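Filtedcombe Disassembly Cell – Safety and Faults Review
Minutes of the meeting held 2026-10-14

Chair: Huguette Cloutier
Present: Sadao Nagano (cell operations), Kimie Murakami (site safety), Chiến Lưu (controls and software)
Apologies: Shigeru Sekiguchi (Sornport, integration)
Minutes taken by: Kimie Murakami

1. Minutes of the previous meeting

The minutes were accepted with one correction. Under item 4, "cable guard" should read "cable guide". The action on spare fuses was closed.

2. Fault 823 – protective stop during drive removal

Mr. Nagano presented his written report. The cell was running the drive removal step on a desktop tower when the right arm went into protective stop with the gripper inside the case. The controller logged fault 823, joint torque over limit. No person was hurt. The arm held its position and did not drop the load.

Mr. Nagano stated that the fingers had closed on the drive carrier as programmed, but that a data cable had been caught between the left finger and the carrier. When the arm began to lift, the cable went tight and the torque limit was reached. The connector was pulled off the board and its plastic shell cracked. He noted that the clearance between the fingers, the cables and the drive cage is small in this type of case, and that the approach angle leaves little room to either side.

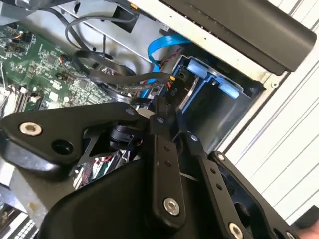

3. Release of the arm and conduct of staff

Ms. Murakami reported on what followed the stop. The operator on shift opened the enclosure and reached toward the gripper to free the cable before the arm had been locked out. The enclosure interlock worked and motion power was off. The finger drive, however, is fed from a separate supply and stayed live for nearly 10 minutes, until the main switch was turned.

The meeting agreed that this was the more serious of the two matters. Ms. Murakami asked that it be recorded as a near miss in its own right and given its own number. This was agreed, and it will be entered as near miss 101.

Mr. Lưu confirmed that the wiring follows the drawings supplied by Sornport. The separate feed was chosen so that the gripper would not let go of a part when power to the arms was cut. He did not recommend removing it without a study of dropped loads. Ms. Cloutier asked whether the operators had been told of the arrangement. Mr. Nagano replied that it appears in the manual but was not covered in the training given at start-up.

Decisions:
– Hands are not to enter the reach of either gripper until the main switch is off and locked.
– A label stating that the gripper supply is separate is to be fixed to the enclosure door.
– The operator concerned is to receive instruction. No disciplinary step will be taken.

4. Cause and layout of the work area

Mr. Lưu gave his findings. The path for the drive removal step was taught on a case with its cables already tied back. The cases now received from Caron come with the cables as they were left by the last user, and their position differs from one unit to the next. The vision check before the grasp looks for the drive cage only and does not look for cables.

The layout was then reviewed. The tower is worked on its side with the panel off, and removed parts are set down in the gray fixture plate at the left. Mr. Lưu observed that a long cable can lie across the open case during work, within the area the right arm must cross. Ms. Cloutier asked if the fixture plate should be moved to give more space. Mr. Nagano was against this, as the processor and memory steps have run without a fault in their present positions. 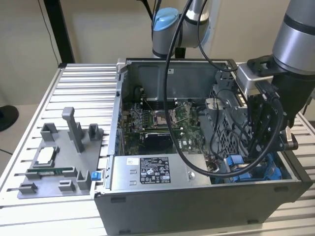

Item 4: open tower and fixture plate on the cell table, with both arms at the case.

Two remedies were discussed. The first is a manual step in which the operator ties back all loose cables before the case is loaded. The second is a change to the vision check so that the grasp is refused if a cable lies between the fingers. Mr. Lưu estimated that the second would not be ready before November. The meeting adopted the first at once and asked for the second to proceed.

Ms. Murakami asked that the torque limit be left where it is. A request from the night shift to raise it, so as to reduce stops, was declined.

5. Gripper inspection

The right gripper was taken off and examined after the fault. Mr. Nagano found no bent links. One pivot bolt was below its set torque and was tightened. A replacement finger set has been quoted by Zokico. Ms. Cloutier deferred the purchase until the left gripper has been examined also.

6. Return to service

The drive removal step remains suspended. It may restart once the label is in place, all operators have signed the new lockout instruction, and 200 trial grasps have been completed at reduced speed without a stop. Other steps may continue under the new rule on hand access.

7. Actions

S. Nagano – examine left gripper; run trial grasps and report the result.
K. Murakami – issue lockout instruction; fit door label; enter near miss 101.
C. Lưu – amend vision check; write to S. Sekiguchi about the gripper supply and request a dropped-load study.
H. Cloutier – inform Caron of the damaged connector.

8. Next meeting

To be held in November, on receipt of the trial results. Mr. Sekiguchi is to be asked to attend.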